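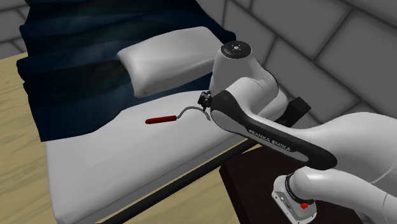

Tuesday, September 12, 2023

Paltby net, 1x1 layers and the mystery of the dead channels

OK, picking up where I left off before the weekend. The short version of the problem: the small segmentation net (Paltby, the slim one, with the bottleneck blocks) trains fine for a while and then a chunk of the channels in block 4 go flat. Zero output on every input I throw at them. The loss doesn't blow up, it just sits there looking smug, and the validation score stops moving.

Nandini Mudaliar looked at my plots yesterday and asked if I was putting a ReLU straight after the squeeze layer. I was. She made a face. So that's the first thing to try today.

Notes to self on what the block does right now, so I stop re-deriving it every morning:

squeeze: 1x1 conv, 256 in, 64 out
batch norm
ReLU
3x3 conv, 64 in, 64 out, padding 1
batch norm
ReLU
expand: 1x1 conv, 64 in, 256 out
batch norm
add the skip
ReLU

Pretty much textbook. The one thing I changed from the old Astel code is that the squeeze in block 4 goes down to 32 and not 64, to save memory. I did that in the spring and forgot about it until I read my own diff (lesson there somewhere).

Run 1, morning

Baseline again with the same seed, just to have the numbers next to each other in one place. Seed 3247, batch size 16, learning rate 0.01 with the usual step drop. I added a hook that saves the mean activation per channel after each ReLU at the end of every epoch. The hook is ugly, it writes a text file per block, but it works and I can plot it.

Result: 25 of the 32 squeeze channels in block 4 are dead by the end. Way worse than I thought! I had been looking at the output of the whole block, where the skip connection hides it. The skip just carries the signal past the broken part and the net quietly learns to ignore the block. No wonder the loss looked OK.

Checked blocks 2 and 3 the same way. A couple of quiet channels in block 3, nothing to worry about. Block 2 is all alive.

Run 2, take out the ReLU after the squeeze

Nandini's idea. The thinking is that the squeeze is already throwing away a lot, and then the ReLU throws away half of what's left, and with only 32 channels there isn't much slack. So make the squeeze linear (conv, batch norm, nothing) and let the 3x3 see negative values too.

Had to restart this twice. The first time I removed the wrong ReLU, the one after the add, and got a net that was basically a big linear mush between blocks. Second time I forgot to move the hook, which was still looking for the layer by index, so it happily logged the wrong tensor for six epochs. I have now given the layers names. Please, future me, use the names.

Third go: "dead" doesn't mean the same thing with no ReLU, so I measured the variance per channel over the validation set. Four channels are close to constant, the rest are doing something. Validation score went up a little. I don't want to write down a big claim from one seed, but it's the right direction.

Side question that ate my lunch break

The new intern asked me why a 1x1 convolution isn't just multiplying the picture by a number, and I gave a terrible answer on the spot, so let me write the better one here and point people at it.

If there's one channel in and one channel out, then yes, it's a multiply (plus a bias). Every pixel gets scaled the same way and that's all you get. But the filter always runs through the full depth of the input. With 256 channels in, a single 1x1 filter holds 256 weights, and at each pixel it takes a weighted sum of those 256 values and gives you one number. Have 64 of those filters and you get 64 numbers per pixel. So it's a tiny fully connected layer that gets applied at every pixel with the same weights, and it never looks at the neighbors.

Weight count for the squeeze: 256 times 64 is 16,384, and no bias because batch norm has its own. A 3x3 doing the same job would be nine times that. That's the whole reason the bottleneck is cheap: mix channels with the 1x1s, do the looking around with a 3x3 on a thin tensor, then widen again.

She also asked if you could swap a 1x1 and a batch norm around. Not for free, no. At inference you can fold the batch norm into the conv that comes before it, and I should do that for the export anyway. Putting it on the to-do list.

Run 3, leaky ReLU

For completeness. Put the activation back after the squeeze but made it leaky, slope 0.1. Everything else the same as Run 1, same seed.

All the channels stay alive, which you'd expect, there's always some gradient. Score lands between Run 1 and Run 2. Slightly noisier curve in the early epochs. I kind of wanted this one to win because it's a smaller change to explain, oh well.

Run 4, lower learning rate for the first bit

Also kept the original ReLU here, but with a warmup: start at 0.001 and climb to 0.01 over the first 445 steps. That number comes from the old Boateng config, where someone (me?) picked it for reasons lost to time. I didn't tune it.

This helped more than I thought it would! Dead channels in block 4 went from 25 down to 11. So a good part of the damage happens really early, when the steps are too big and a whole set of filters gets knocked to the negative side and never comes back. I looked at the per-epoch text files from Run 1 again with that in mind and yep, most of them are gone by the end of epoch 2. I had the answer sitting in a folder since this morning.

Next obvious thing is linear squeeze plus warmup together. Queued for tonight as Run 5. Two more seeds behind it if the machine is free.

Stuff that went wrong and isn't interesting but I'll forget

The shared box (Sevuma) ran out of disk at 2 in the afternoon. My fault, I was saving full checkpoints every epoch along with the hook output. Changed it to keep the best and the last. Deleted runs 14 through 33 from the summer, which all had the label bug anyway. If anybody still wanted those, sorry, shout at me.

The data loader shuffles with its own generator and it was NOT being seeded. So "same seed" in all my notes before today means same weights at the start but different batch order. Fixed before Run 1. It does mean that the comparisons in my older entries are a bit squishy and I wouldn't lean on them.

Padding: spent 20 minutes convinced the 1x1 layers had shrunk the feature map. They can't, with stride 1 and no padding the size stays put. What I had was stride 2 on the squeeze in the first block of the stage, and in the version I copied it from the stride lives on the 3x3. With stride on the 1x1 you simply skip three out of every four pixels and never look at them at all. Moving it to the 3x3 costs a bit more compute but at least every pixel gets used. Haven't run this yet, I want one change at a time.

To do

Run 5 tonight: linear squeeze, warmup, block 4 at 32
Then the same with block 4 back at 64, to see if I was just being cheap
Move the stride to the 3x3 (separate run!!)
Fold batch norm in the export script and check the outputs match to a few decimals
Make the hook write one file, not one per block
Ask Nandini if she still has her variance plotting script, mine is slow and the axis labels overlap
Decide by October if the slim version is worth keeping at all, or if we go back to the wide one

Later, 6:40

Run 5 is started and past the warmup, no NaNs. Hook is logging the right layer this time, I checked the name. Going home.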